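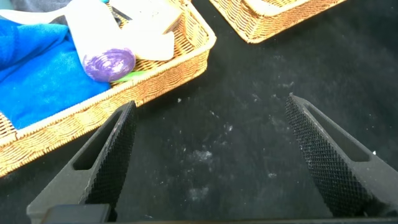
Driltora – règles de prise de vue au poignet

Salut ! Je tiens ce README à jour depuis mai, alors si un point vous paraît flou, écrivez-moi (Subbarao Achari, côté Cirkitz).

Le jeu compte 1470 épisodes de rangement entre paniers en osier, sur tissu noir. Mes règles, celles que j'applique à chaque session :

Doigts ouverts et vides au départ, toujours. Un épisode qui démarre pince fermée part à la poubelle.

Un coup de rouleau adhésif sur le tissu tous les 40 épisodes – les peluches blanches reviennent vite, et j'en laisse passer, je l'avoue !

Pas plus de 100 épisodes avec la même disposition des paniers.

Relecture par une deuxième personne le mercredi, sur presque 5 % des fichiers.

Les annotations suivent le gabarit Palura, champs vides compris.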